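Aksoy Mug Tree, Clitside finish
4 min read
Last updated 01/06/2021

We sell storage for small kitchens, and we have never been keen on mug trees. Most of them wobble. A good few arrive with one peg that sits lower than its neighbours, and the cheap ones lean after a winter next to the kettle. So when Aksoy asked us to stock theirs, we said we'd keep one in the Kilville shop and use it first. We started in January. It has gone on the site, with some grumbles.

What you get is a post, a base and a set of pegs, in a flat box with a sheet of instructions that could be clearer. The post screws into the base from underneath. Do it up by hand, leave it overnight, then give it another quarter turn. The maker says this second turn isn't needed. Ours worked loose without it.

The claims

Aksoy's leaflet calls the tree "space-saving". Compared with what? If you already have a shelf with hooks under it, a tree on the worktop takes up room you weren't using before. It makes sense if you rent and can't drill, or if your cupboards are full of plates. If neither applies to you, buy a row of cup hooks and keep the change.

The leaflet also says it "fits any mug". It doesn't. Pegs are pegs, and a handle with a narrow gap won't go over them. Measure yours, especially if they are handmade. Wide soup mugs go on but bump into the one next door. Very small espresso cups hang at a silly angle and swing when you walk past.

Then there is "heirloom quality". We have had ours for a matter of months and can't tell you what your grandchildren will think of it.

Weight and balance

The tree weighs 1176 g on our post-room scales, a little more than the leaflet gives, and in this case more is better. Most of that is in the base. Load one side only and it will still tip if you knock it, so fill opposite pegs as you go. We wouldn't put it where a toddler can reach.

Finish

Clitside is the name for the oiled finish. It marks if you hang mugs up wet, whatever the leaflet says about "kitchen-proof". Dry them first. A wipe with a barely damp cloth is enough for cleaning, and it shouldn't go in the dishwasher or stand in a puddle by the sink. Colour varies from batch to batch, so don't order a second one expecting a match.
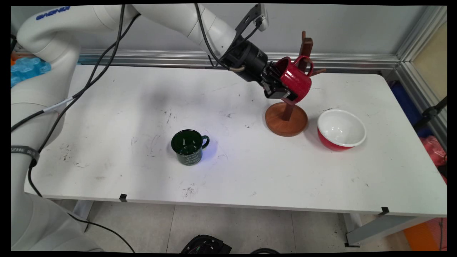 Wooden mug tree with a glossy red mug. Mugs and bowl not included.

Compared with the Skalosus

We also carry the Skalosus stand, which is metal and costs less. It chips at the joints and it rings like a bell when you take a mug off, but it doesn't mind water. For an office kitchen, where people hang things up dripping, we'd take the Skalosus.

Ordering

Stock code 1611. Postage is free on orders over £40. Returns are accepted unused and in the box. Spare pegs aren't sold separately, and we have asked Aksoy why not. No answer so far.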